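4.2 Loading the steamer

Small steamed buns are an ideal food for studying how people cook in tight quarters, and we were delighted by how much the loading step alone had to teach us. A batch shaped by hand never comes out uniform, and the dough is soft enough that every touch leaves its mark. In the Koutsoukos kitchen notes, 70 home cooks wrote down how they moved buns from plate to basket, and hardly any two did it the same way.
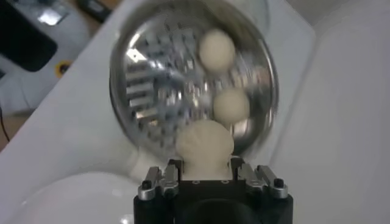
Trilla objected to our first draft that dough should never be pinched at all, and that a flat palm slid underneath keeps the skin smooth. We tried both ways in the May sessions. The palm does leave a prettier bun, but it needs room at the side of the basket, and on a crowded table that room is hard to find.

Spacing matters just as much. Buns swell as they cook, and cooks who left 2 fingers between them had far fewer stuck pairs to pull apart - a lovely, simple rule that needs no ruler. 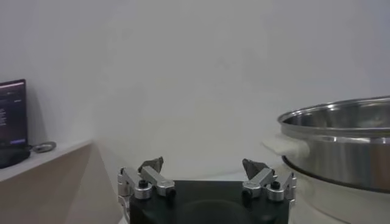
Ruvora
Lead author, Sadance Home Cooking Study
February 17, 2018

Deep steel walls bring their own problem. The cook has to reach over the rim and down, and a bun let go too early lands on its side. Shallow baskets were liked better in almost every note we read.

Figure 3. Table layout for loading.
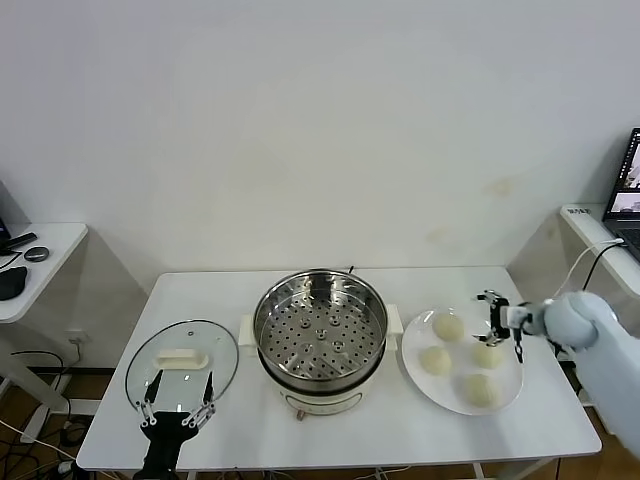 Table layout turned out to be the most exciting part of the work. Cooks who set everything out before touching the dough made fewer trips and rarely had to put a bun back down. We settled on a plain order, with the lid to the left, the cooker in the middle and the oval plate of buns to the right, so that the plate and the basket sit side by side. It suits a right-handed cook best, and a mirrored version is covered in Section 5.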